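Cleaning and tidying tips for the shared room, now that the arm does part of the work

I run the housekeeping at Dustuvholm, a guest house with a long corridor and too many television cabinets. Since the spring we share the dusting and picking up with a robot arm, and our routine had to change with it. Colleagues in other houses ask me how we manage, so I have collected our tips on one page. Most of them are small, and you can use many of them also without any arm.

Before the first start, clear the cabinet top of everything you do not want to be handled. Then put back only the pieces that belong to the job, and leave a hand's width between them where you can. We try every new room layout in the simulator first, and Ilgın Tatlı, who was a room attendant here for years, now prepares these layouts in the morning. She knows better than any manual where guests leave their things. 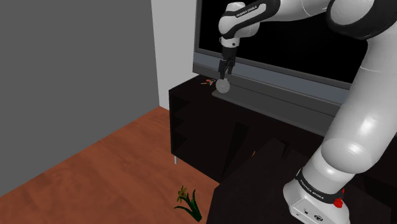

Dustuvholm, 9/3/21

The gripper comes straight down from above at the television cabinet, and the left end of the cabinet is where we had the most discussion. A round thing standing close to smaller pieces is not easy to take alone. Our tips for this place:

Move the small pieces first. If you pick up the big one first, the fingers may push the small ones under the television or over the edge, and then a person must go on her knees anyway.

Watch what is behind. A large screen is expensive and it stands just behind the work. Ghada Zein asks that the arm approaches slowly on the last part of the way, even if the whole task becomes longer. I agree with her. Guests forgive a late room more easily than a scratched screen.

Choose a dry microfiber cloth for dark furniture. On a nearly black top every fiber shows. Wash the cloth at 60 degrees and leave out the softener, because it makes the cloth smear.

Wipe toward the open side. We start at the wall and finish at the edge, with a second cloth held under the edge to catch the crumbs. This part is still done by hand.

What changed for the staff

In the old plan two persons did a room together and talked while they worked. Now one person does the room and another one looks after the layouts and the list of faults. Erhan Kahraman did not like this at the beginning, and he told it openly at the meeting. He said that he missed the company more than he hated the dusting. After this we changed the shifts so that everybody has both kinds of work in the same week — one day with the cloths, the next day at the desk. It took us until December to arrive at this plan, and I would do it earlier if I could begin again.

Backs are better, this I can say for myself. Wrists I am not so sure about, for the typing is also work. Please put the desk at a correct height from the first day.

The fault list is on paper, in a folder by the linen room. Everybody may write in it, in any language, and Ilgın reads it before she changes a layout. We had a digital form from the firm Cirnik, but people wrote there only when something was already broken. On paper they write also "it goes too near to the corner" or "please ask before moving my bucket", and these are the useful ones.

Narrow and upright parts

Thin edges need more patience than round objects. The two fingers should stand one on each side of the part before they close, and both should have the same free space. Look from the gripper's own side when you judge this, because from the door it always seems centered.

If you clean such an edge by hand, fold the cloth over it like a book and pull down in one movement. Do not rub up and down, it leaves lines on a smooth gray surface.

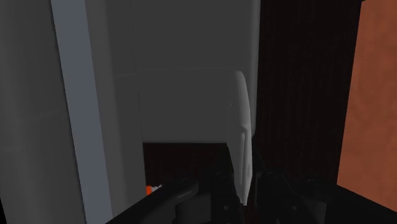 Dark gaps and forgotten pieces

Small things like to hide in the dark space below a panel. Use a flat torch laid on the floor, so the light goes in sideways. For dust, a wooden ruler in an old sock reaches very well. Shake the sock outside and not over the sink.

Keep one box for everything found, with the room written on a label. Tumelo Rampersad empties ours on Friday after lunch, and what has no owner after two months goes to the charity shop.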